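Moving the shop list out of my head

Tue 16 October

I have been trying to get better at writing things down. I have never kept a diary for longer than a fortnight and I don't plan to start now. I mean the dull things: what we're out of, when the boiler was last looked at, which day the bins go at Bolerside, where I put the spare key to the shed. Until July all of that lived in my head, and my head was not doing a good job of it.

The trouble started with the move. We went from a flat in Gurkum, where the shop was downstairs, to a house in Bolerside, where the nearest proper shop is 7 miles off. If you forget the milk in Gurkum you go down in your slippers. If you forget it in Bolerside you drink black tea until Thursday. I forgot a lot of things in the first month. I forgot washing powder twice running and came home both times with more rice, which we already had.

First I tried an app. It was called Nitine and it was perfectly good. You could share lists, set reminders and put things in groups. I used it every day for a week and then not at all. My phone is usually in another room, and by the time I had found it I had read two messages and looked at the weather, and whatever I was going to write had gone.

Then I tried a notebook in the kitchen drawer. That worked better, but a notebook in a drawer is a closed book in a closed drawer. Nobody else in the house wrote in it. I also found that I never threw a page away, so old lists sat in front of new ones and I would get to the shop with the wrong page folded down.
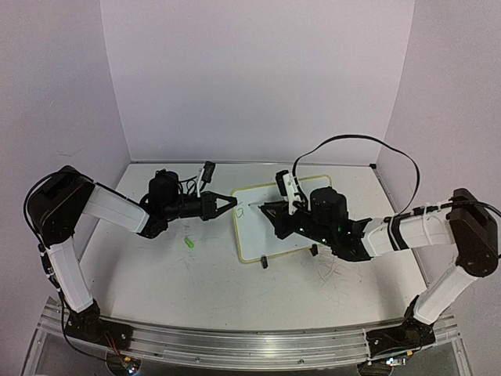 What has worked is a board. I put it on the wall between the fridge and the back door, where you have to pass it to get out. It has been up since the end of July and it is still in use, so I think I can say it has stuck.

I had a few false starts even then. I bought one that was far too big. With that much space I felt I ought to fill it, so I drew up a meal plan for the week, a cleaning rota and a column headed "Projects". The meal plan lasted until the Wednesday. The projects column said "gutter" for the whole of August. I gave that board to the village hall and bought a smaller one, and the small one has been much better. When it's full, it's full, and somebody has to go to the shop.

The pens matter more than I expected. The ones that came with the board were faint within days. I now buy a plain black kind, 2 at a time, and keep them on a string, as any pen not on a string in this house ends up in a coat. Store them lying flat or with the tip down. I stood mine tip up in a mug and they were useless in no time.

Ink that has been left on for weeks doesn't want to come off with a dry cloth. If you write over the old ink with a fresh pen and wipe straight away, most of it lifts. For the rest I use a damp cloth with a little washing-up liquid and then dry it properly. I did try a kitchen scourer once and would not do so again. There is a dull patch in the corner now that holds on to every word written there. 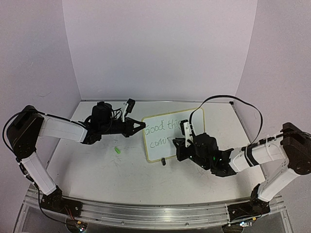 As for what goes on it, we keep to shopping on the left and everything else on the right. Whoever finishes a thing writes it down. Before going out I copy the left side on to the back of an envelope - I know I could take a photo with my phone, but I like to cross things off. The right side has dates and phone numbers. At the moment it says "dentist", "Mota parcel" and "3000", and I have no idea what the last one means. It's in my handwriting. I've left it up in case it comes back to me.

The weekly shop has come down too. I put this down to not buying rice. I kept the receipts from the first month here and one of them has 40 pounds' worth of things we already had in the cupboard, including three jars of the same mustard. We are still eating that mustard.

I haven't solved the bins. Bolerside has one collection for paper and another for glass, and they swap over when there's a bank holiday. I wrote it all out on the right-hand side and it took up half the space, so I rubbed it off again. Now I look out of the window in the morning to see what next door have put out, and I put out the same.

The gutter still needs doing.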